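Open day at Javden, Birkum site — quick write-up

Typing this on the train back so excuse the state of it. December, freezing, and the visitor car park is at the wrong end of the estate. Got there at 8, badge, coffee, into the software room before the main tour started. Glad I did, the main tour was mostly slides.

What they do

Javden write the bit between the camera and the arm. Perception, grasp choice, motion planning, plus the tooling to replay all of it afterwards. They don't build arms. The stack is called Simon (didn't get a reason for the name). Our host was Nokuthula Modise, who leads on planning and clearly would have rather been at her desk, but answered everything properly.

Current problem is flowers. Stems, specifically. Pick one by the stem, don't touch the bloom, put it somewhere else. Boxes they consider done. Flowers they very much do not.

The stem picking bench

Most of my notes are from here. Points as I got them down:

— Everything at close range runs off the wrist camera. There is an overhead one as well but planning stops listening to it for the final approach.

— Segmentation first. Petal, green part, stem, background. Petals come out fine as a mass. Splitting one petal mass into seperate flowers is where it goes wrong, especially when they are all one colour and too near the lens to be sharp.

— Stem is fitted as a curve, not a straight line. Older version used a straight line and the grasp point ended up beside the stem on anything with a bow in it.

— Shadow on a pale surface used to get labelled as stem. They retrained with 488 hand-marked views and Nokuthula says it's better, "not cured".

Wrist views, a blue cluster and then a red rose with the fingers open either side of its stem: 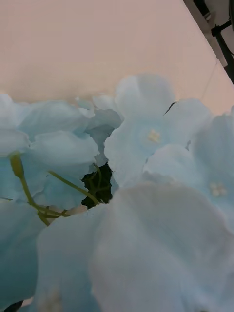
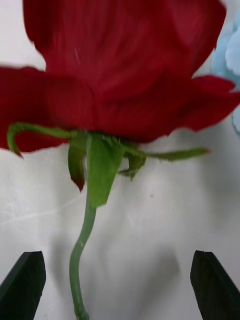
Planning and control

The planner gets the curve plus a keep-out volume round the bloom. Sepals are the argument. If they count as bloom, the keep-out gets fat and half the approaches vanish. If they count as stem, the fingers can go for a droopy one. At the moment they're a third class with a soft cost, tuned by hand. She didn't pretend otherwise.

Approach is replanned on every new frame until the fingers are close, then it commits. I asked why commit at all. Blur, mainly — when the wrist moves the estimate gets noisy and the arm starts chasing it. So below a set distance it holds the last good curve and just goes. Somebody behind me asked about stereo and got a polite no, no room at the wrist.

Clusters get a different mode. It doesn't look for a bloom to pick, it looks for a gap with stem visible inside it and scores those. Thin side shoots confuse the scoring. They had a bad afternoon's worth of logs up on the wall screen and scrolled through quite cheerfully.

Tooling

Best part for me. Every attempt is logged with frames, masks, the fitted curve and the planner's rejected options, all on one timeline. You drag back, change a cost, and it replans from that moment without the arm. 1875 attempts in there so far, 147 of them tagged as worth arguing over. The tags are typed in by hand and the spelling is all over the place, which made me feel at home.

No public release yet. They want the log format settled first. I asked if it would read ours and she said send a file, so I need to do that.

Rest of the visit

Slides. Lunch, decent soup. Short talk from the Prulledby people on calibration, which I missed the start of becuase I was still at the timeline screen. Their point about re-checking wrist camera calibration after every finger swap is one for us, we don't do it.

To chase: sample log to Nokuthula, her notes on the soft cost, Prulledby slides. Train's coming in, will tidy this up later.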